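The Reading Should Not Need a Screen

Jagadeesh Nair
12/21/25

When the Kullik reading series moved its evenings online, the reasons were sound. Writers could take part from anywhere, travel costs fell to nothing, and an audience that had seldom filled the back room of a bookshop grew to 361 for a single night of new poems. The series has kept the arrangement ever since, and its organizers now propose to make it permanent. I believe this would be a mistake.

My objection is a literary one. A poem read aloud is shaped by the room that receives it. The reader hears a cough, a chair, a held breath, and slows down or presses on. On a call, the listeners are muted by rule. The poet speaks into silence and must guess at its meaning. Over several seasons this has changed the work itself. Pieces have become shorter and more even in tone, and they tend to explain themselves early, as though the writer feared that someone was about to leave.

Supporters of the proposal point to the archive. It now holds 184 recorded readings, and students of contemporary writing will be grateful for it. I do not dispute its value. An archive, however, serves those who come later, and a reading is owed first to those who are present. The two purposes can be met together, as the Lenz evenings have shown with one microphone and a modest room.

There is also the matter of access, which deserves a serious answer. Many listeners cannot travel, and they should not be shut out again. A live broadcast from the room would cost the series 670 dollars a season under the present estimate. That is a fair price – and a small one beside the 3000 dollars set aside for redesigning the website.

What has been lost most plainly is the hour afterward. Conversation over something to eat was never listed on the program, yet much of the editing, translating and quarreling that sustains a small literature took place there.

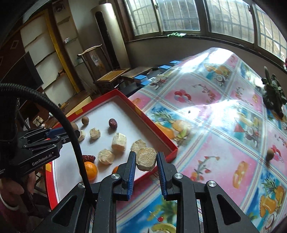 A flaky pastry, with dried jujubes on the tray.

The translator's notes that became the Budeo anthology began in such an hour, between two writers who had not planned to meet. No breakout room has produced its equal.

I would ask the organizers to postpone their decision until the spring program is complete, and to hold at least two of its evenings in person, with the broadcast running. Members could then judge both forms on recent experience. Written comments may be left at the Wekton desk before the next general meeting.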